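2 min read

Monday, evening. Sorted the snack stock in the bedroom. Started after dinner, stopped before nine.

The last parcel to Selorm weighed 478 g over the Zondgate limit and came back, so the new rule is one carton, flat items on the bottom, nothing forced. Tape goes on only after Naa has confirmed the address. The Jellstead scale is still reading 6 g high with nothing on it. I subtract and carry on.
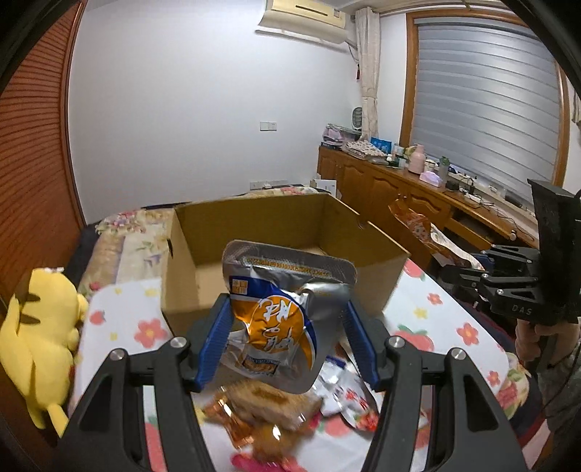 Carton choice first. The Wunent carton I had put aside has a soft corner and went to recycling. The replacement is plain brown cardboard, flaps folded back for loading, with a small hole in the left side wall that I will tape from the inside. Foil pouches are the awkward item. They hold air, they take up more volume than their weight justifies, and they slide. Biscuits should go in ahead of them. Turned the air conditioner down a step before starting, chocolate being what it is.

Nga Tôn called at half past seven to ask whether Nii still wants the seaweed kind. No answer from Nii. Left a space of up to 48 mm at one end in case he does.

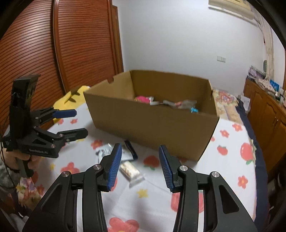
Four packets in the box, others still on the cloth.

Postage at the Yakubu counter was 101 last time, padding included. Need to buy tape. Need to ask Kwadwo for the marker back.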